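Halvorsen Opens a Lunch-Packing Room, and I Get to Tell You About It

For release in June
From Nuno Morais, Halvorsen

I've written plenty of announcements for Halvorsen over the years, and most of them were about shelving. So please forgive me if I'm a bit giddy about this one. We're opening a room at our Bekham store that is all about packing food into boxes with lids, and I've wanted to do it since the first time I stood in our storage aisle and watched a man try four lids on one box before putting the whole stack back.

The room is called the Nement Room (after the street out back, which most of our regulars park on) and it opens to the public in June. It's free. You can walk in with your own containers or use ours, and you can stay ten minutes or the whole morning.

What's in the room

Tables, mostly! White ones, kept plain, with as much clear surface as we could manage. I argued hard for that. At home I pack lunches on a strip of counter between the toaster and the sink, and half the trouble is that there's never a spot to set the lid down. In the Nement Room you can lay the lid flat beside the box, take a good look at both, and then decide what goes in.

We've also put in open shelves holding the full Clekine storage line, which is 302 pieces if you count every lid as its own item (and we do, because lids are what people lose). You're welcome to take anything off the shelf and try it with real food before you buy it. Bring the awkward stuff. Bring the half onion and the leftover noodles and the bread ends you can't bring yourself to throw out.

There's a sink at the back, and a drying rack, and a big bin of odd lids that have turned up at the store with no box to go with them. If you've got a box with no lid, have a dig. My sister found a match for a container she's had since college and she still brings it up at dinner.

How a packing session goes

We'll run short sessions every morning at 10, and they're very relaxed. You get a spot at a table, a container, and something to put in it. The square boxes are the ones I'd point beginners to. They have side clips, the walls let you see a little of what's inside, and a wrapped item can go straight in without much fuss.

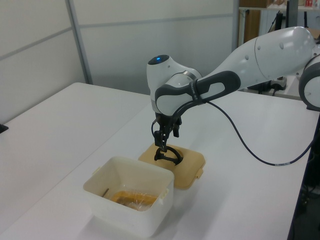

What you'll learn

Three things, really, and none of them is hard.

The first is picking a size. Most people reach for a box that's too big, then the food slides around in the bag on the way to work. We'll have you try the same lunch in a few different boxes so you can feel the difference for yourself.

The second is packing things that are already wrapped. I used to unwrap everything and tip it in, and then I'd have a box to scrub every night. These days I leave a lot of it in the bag, especially snacks and anything sticky. The box does the protecting and the bag keeps the mess in. If you're adding something long and thin, stand it against the side wall and check that the lid still goes down before you walk away.

The third is labels. I know, I know. But a bit of tape with the name of the food on it has saved more dinners in my house than any gadget I own. Put it on the side of the box and leave the lid clean, so you can swap lids around when you need to.

We also do a short bit at the end on cleaning clips and corners, with an old toothbrush and warm soapy water. Kids love this part. I can't explain it.

The lid swap

Alongside the sessions, we're starting a lid swap that will run as long as people keep using it. Bring clean lids or clean boxes that have lost their other half, drop them in the bin, and take home anything that fits something you've got. We're putting in 1,000 pieces from our own returns shelf to get things moving, so even the first people through the door will have plenty to dig through.

A few small requests. Please wash things first. Please don't bring glass with chips in it. And if a box smells strongly of curry, that's fine, but tell us so we can put it in the sun for a while before it goes in the bin.

Getting here

The room is on the ground floor of the Halvorsen store in Bekham, through the kitchen department and past the tea towels. There's step-free access from the Nement Street side, and a couple of the tables are set lower for anyone who'd like to sit. Children are welcome with a grown-up. Dogs are welcome in the store, but we'd ask you to keep them out of the packing room, for reasons that will be clear to anyone who has ever left a sandwich near a dog.

Each session has room for 11 people. You can put your name down at the front desk or by phone, and if there's space on the morning, just come in.

A word from me

I'm told a press release needs a quote, so here's mine: "I spent years being annoyed at lids. I'd like fewer people to be annoyed at lids." My manager asked for something longer, but I think that covers it.

About Halvorsen

Halvorsen sells everyday things for the kitchen, the pantry and the hall closet. We have 3 stores, and Bekham is the oldest of them and the one with the creaky stairs. Clekine is our own storage range, sold in all our stores, with spare lids available separately.

Contact

For visits, interviews or a spot at a morning session, ask for Nuno Morais at the Bekham store. I'm usually at my desk until 4, and after that you'll probably find me in the storage aisle.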